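Prüfliste Eingabegeräte und Ton, Schulungsraum Adilgate
Geprüft am Montag, 8 Uhr, von Fotini Mavromatis

Touch-Tastatur, Tastenklick aus: erledigt. Herrlich, diese Ruhe beim Tippen!
Mauszeiger auf 800 dpi: an allen Plätzen gesetzt, nur Platz 23 sprang nach dem Neustart auf 2000 zurück. Treiber neu eingespielt, jetzt hält es.
Anschlagverzögerung aus: erledigt.
Bildschirmtastatur im Anmeldefenster: startet endlich sofort, große Klasse, Sotiris!
Systemlautstärke nach Abmeldung: offen. Flallum merkt sich den Wert, Windows noch nicht. Aliki Karagiannis schaut nach.
Headsets, Kabel und Stecker: ein Wackelkontakt, Gerät aussortiert.
Netzteile, Sichtprüfung: ohne Befund.

Kommentar G. Alexiou: Bitte auch die Stifte mit aufnehmen, die neuen schreiben wirklich wunderbar.

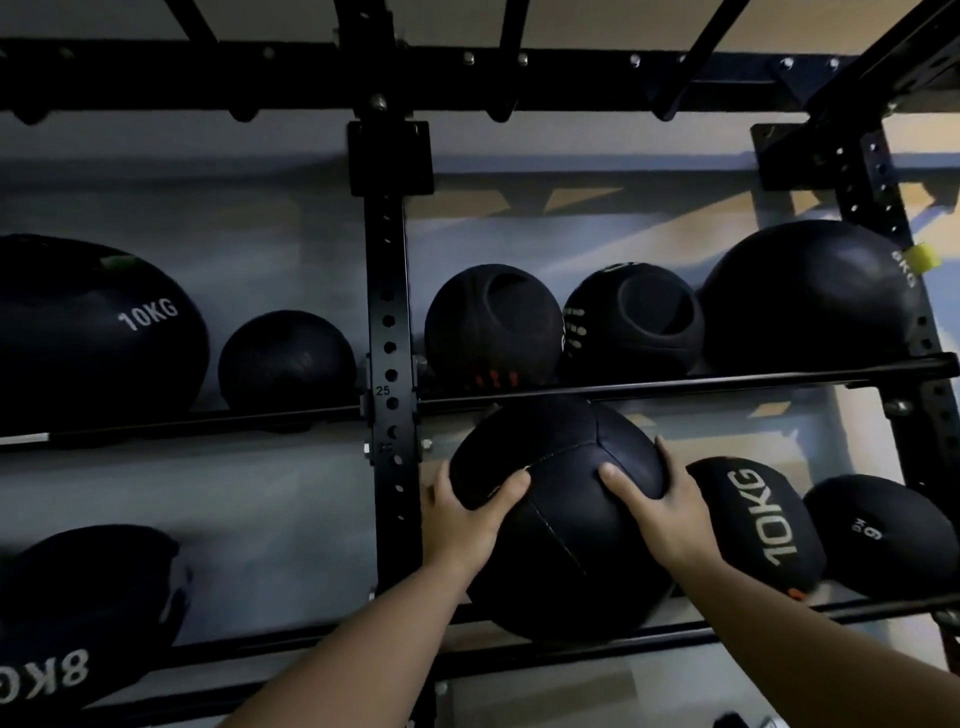
Wandregal mit Medizinbällen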